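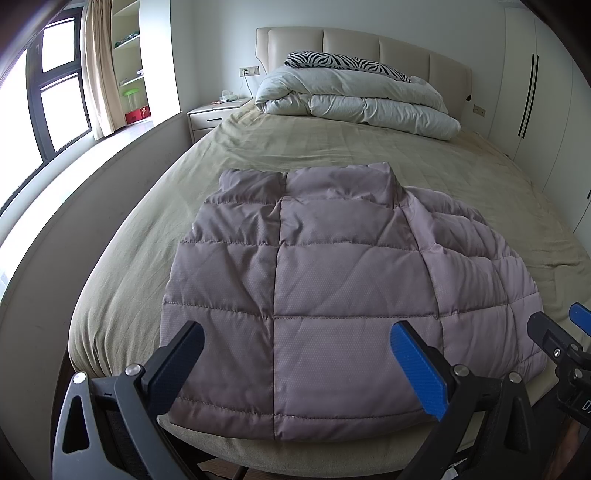
Garment keypoint detectors trained on tabletop data tend to fail on beds, and most of the failures come from the segmentation step that runs before the detector. This tutorial sets up the Humora cloth pipeline for a wrist-view camera, from mask to grasp candidates, using a quilted vest laid front-side up with its hem draped over the near edge of the mattress. The vest is a useful test item. It has a vertical center seam, horizontal stitch lines that produce many false edges, and a right side where one panel is folded and bunched. The sheet underneath has faint fold lines of its own, in a grid-like pattern, and an edge-based mask will pick those up too.

Reading time: 5 min

Before you start

You need a working Humora install, a calibrated wrist camera, and the Skusetti planner running on the same machine or on the local network. Check that camera timestamps and joint timestamps use the same clock. A mismatch will not raise an error, but the grasp points will land behind the motion of the arm.

Step 1. Mask the gripper

The fingers occupy the lower part of every wrist view and must be removed before anything else runs. Open the tool config and set self_mask to static if your fingers do not move during the approach, or to jointed if they do. In jointed mode the mask is rebuilt from the finger angle on each frame. Grow the mask by 15 pixels. Less than that leaves a thin outline of finger, and dark outlines are often labeled as cloth boundary. Colored grip pads need the same treatment as the jaws, so do not rely on a black threshold.

Step 2. Fit the support surface

Run the plane fit with the preset named soft_surface. The default preset assumes a rigid table and rejects a mattress as soon as it sags. Restrict the fit to the region near the garment. If the whole view is used, pillows and folded bedding at the far end pull the plane upward.

Save the near edge of the surface as a separate line. It is needed in Step 4, where any cloth past this line is treated as hanging.

Step 3. Segment the garment

Start from a color seed inside the garment and grow outward with the depth limit on. Muted fabric on a beige sheet gives low contrast, so depth has to carry part of the decision. A puffer vest helps here because the panels stand above the sheet. A T-shirt will not.

Set merge_internal_edges to true. With this option off, the test vest split into 13 regions, one for nearly every group of stitched panels. With it on, the result was 2 regions: the body, and the bunched strip at the side. Join them by raising fold_gap one step at a time. Stop when they merge, and check that the sheet has not been pulled in as well.

Step 4. Extract keypoints

The vest template expects a collar center, two shoulder points, two armhole points and two hem corners. Each point is returned with a confidence value and one of three states: flat, folded or hanging. Points beyond the surface edge line are marked hanging and get no plane height. Their depth is read directly from the sensor.

Use the center seam to set the garment axis. The outline alone gives a poor axis when one side is folded, as the shape is no longer symmetric. The option is axis_source: seam.

Step 5. Send candidates to the planner

Export the points in the garment frame and convert them to the robot base frame with the current wrist pose. Skusetti rejects any candidate whose approach passes below the surface plane. For hanging points this check must be replaced with edge_clearance, or every hem grasp will be refused.

Troubleshooting

Error 1465 means the template and the mask disagree on orientation. Check which way the collar points, then set collar_direction to away or toward.

If keypoints jump between frames, look at the window side of the mask first. Strong daylight changes the color seed. Lock exposure before the run.

If the mask is stable but the shoulders are swapped, the camera image is mirrored somewhere upstream.

Related

Humora: writing a template for hooded garments
Skusetti: edge clearance and soft surfaces
Calibrating a wrist camera with Uvano targets
Srour log viewer: stepping through a failed grasp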